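Endix Facilities Help Desk
Ticket: Repeated loss of power at shared benches, Wurnudham site, second floor
Category: Electrical / Circuit protection
Priority: 3
Opened by: Maëlys Huet, Office Services
Assigned to: Gilles Joly, Building Maintenance
Status: Resolved, monitoring

Summary of the problem
Staff in the east half of the second floor report that all wall outlets on one side of the room lose power without warning. The lights stay on. The breaker marked 4 in the hall panel is found in the tripped position each time. Power returns when the breaker is reset, and the fault comes back later the same day or the next.

Steps already taken by the requester
The breaker was reset by reception. Users were asked to save their work often. The floor printer was moved to another room in case it was the cause. The fault occurred again after the move.

Maintenance note, G. Joly
Attended Tuesday, 9:40 a.m. Panel cover removed and connections inspected. No loose terminals and no sign of heat damage. The breaker was tested and is within its rating. The panel schedule on the inside of the door does not match the wiring. According to the schedule, circuit 4 feeds the benches only. It also feeds the kitchenette counter on the far side of the wall.

Maintenance note, G. Joly
Load check completed with the kitchenette in normal use. The kettle is rated at 3000 watts. With the kettle and the countertop oven running together, the circuit is over its limit before any bench equipment is counted. The times of the trips given by Ms. Huet match the morning break and the lunch period.

Requester reply, M. Huet
Please confirm whether the kitchenette must be closed. Ms. Renaud has asked for an answer before the July visitors arrive. We would also like to know whether the bench outlets may be used in the meantime.

Response, Dorian Lefèvre, Electrical Safety
The kitchenette may stay open. Until the new circuit is in place, the countertop oven is to remain unplugged and a notice is to be posted beside it. Bench outlets may be used as normal. Power strips must be plugged directly into a wall outlet. One strip may not be plugged into another, and heaters or fans with a heating function may not be run from a strip at any time.

Work order
Contractor: Khaemba
Scope: Run a separate circuit to the kitchenette counter, correct the panel schedule, and label all outlets on the east wall.
Approved by: Ludivine Renaud

Closing note, G. Joly
Khaemba completed the work and the panel was relabeled. The kettle and oven were run together for 2 full heating cycles with no trip. The notice has been removed. Rosine Collet will keep the revised panel schedule with the floor records. This ticket will remain under monitoring and may be reopened by replying to it.

Attachments (3)

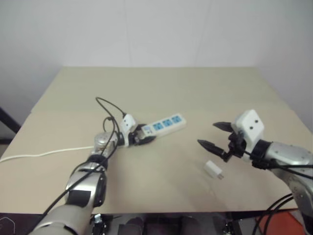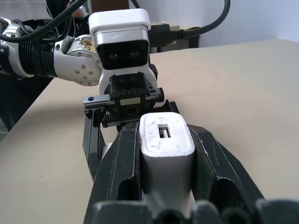
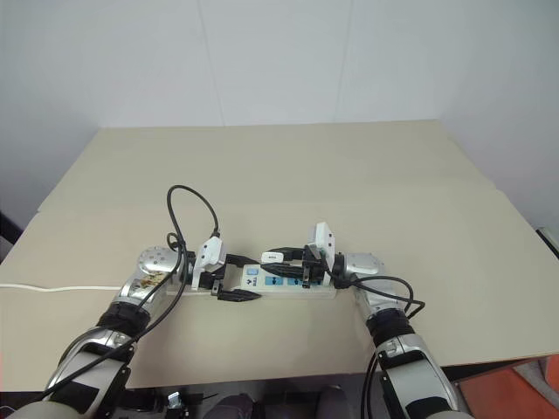
First and third attachments: power strip on the bench top.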